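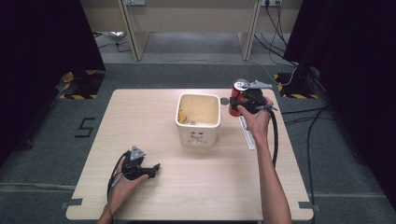
The red can and the pot with the face on it.

My wife has a rule that I am not allowed to plan a holiday between the hours of nine at night and six in the morning, and the Easter trip to Mistlow is why.

I booked it at 11.40 on a weeknight in August, flushed with the success of having fixed the toilet. The listing said "rustic lakeside camping, powered sites, family friendly." I read this aloud to a sleeping household and took the lack of objection as consent. Then I forgot about it for seven months, until an email arrived telling me to bring my own water.

We left on 28th March, the day before Good Friday, along with everyone else in the state who owns a roof rack. The drive was 428 kilometres, which I had described to the kids as "a few hours." My daughter is eight and has recently learned to tell the time, a development I can't recommend to other parents. By Delach, where we stopped for pies, she had informed me that a few was three and it had been five. My son had no complaints because he was asleep with a texta up his sleeve, slowly colouring in his own elbow.

The bakery at Delach was out of pies. It had one vanilla slice and a quiche. We bought both and ate them in the car with the indicator still going.

I should say something about the tent. It's an Ullico, the ten-person model, and I bought it second-hand from a bloke who helped me carry it to the car with what I now recognise as enthusiasm. There are four of us. My reasoning was that a big tent would give everyone room to spread out and therefore nobody would fight. It came with no instructions and 10 poles, nine of them the same length. I'd had seven months to put it up in the backyard and had instead spent them telling people at work what a good tent it was.

We got to Mistlow just after dark. The lake was there, technically, at the far end of a paddock, looking like a puddle with ambitions. Our powered site was number 405. I never found out what happened to the other four hundred and four, as there were maybe a dozen tents in the whole place, but site 405 was a good 300 metres from the toilets and right beside the generator, so at least the "powered" part was true.

Putting up a large tent by headlight is a good way to learn what your spouse thinks of you. She held a pole. I told her it was the wrong pole. She asked which was the right pole, and I said I'd know it when I saw it, and she went and sat in the car with the kids and put the radio on. I could see the three of them in there, lit up and warm, eating the emergency biscuits. When I finally got the thing standing it had a lean to it, and a sort of extra room at the back that I don't believe the makers intended.

At 2 am it rained. The extra room filled up first. I'd like to claim I was prepared for this, but what I did was lie very still and hope that everybody else's mattress was higher than mine. It was my son who raised the alarm, by asking if we were on the lake yet.

We spent the rest of the night in the car. The generator stopped at five, and the silence woke everyone up.

Things did improve. There was a second bakery, on the Yousafzai Road side of town, and that one had pies. The kids found a boy with a kayak and weren't seen again until lunch. I read eleven pages of a book. My wife swam in the puddle and said it was lovely, in the tone she uses for my mother's curtains.

We packed up on Saturday, two days early. The tent wouldn't go back in its bag, so it travelled home across the kids' laps like a large damp relative. It's on the clothesline now, where it's been for a week, and the magpies have started using it. If anyone wants a very good tent, hardly used, I can help you carry it to the car.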